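Sorting shuttlecocks is a poor job for a person and a reasonable one for an arm. At Ludosholm the arms now move the yellow plastic birdies into and out of gray trays, and output is 2,081 pieces a shift. I have no quarrel with that number. My quarrel is with what happened to the five people who used to do the sorting by hand.

Their job title is now "cell attendant." They clear faults, reseat cables and pick up drops. Pay stayed flat, although a fault left alone for 50 seconds stops the line. 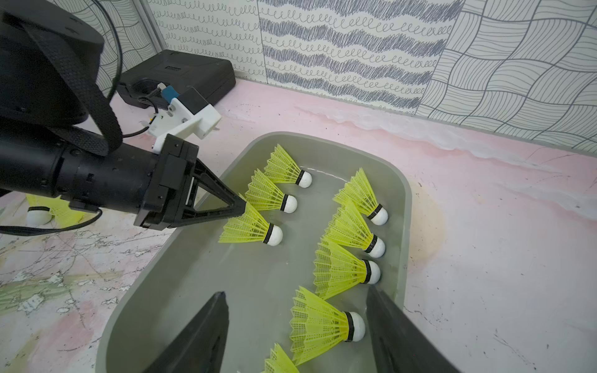

A sorter could set her own pace and talk to the next bench. An attendant waits on a machine and is interrupted by it. Rosalie Lüthi, who trained the first group in September, asked for rotation between cells and inspection. Management at Ludosholm called it a scheduling problem and left it there.

It should be treated as a design problem. The attendants know which grips slip and which tray positions cause trouble. Give them edit rights on the pick routine, and pay for it.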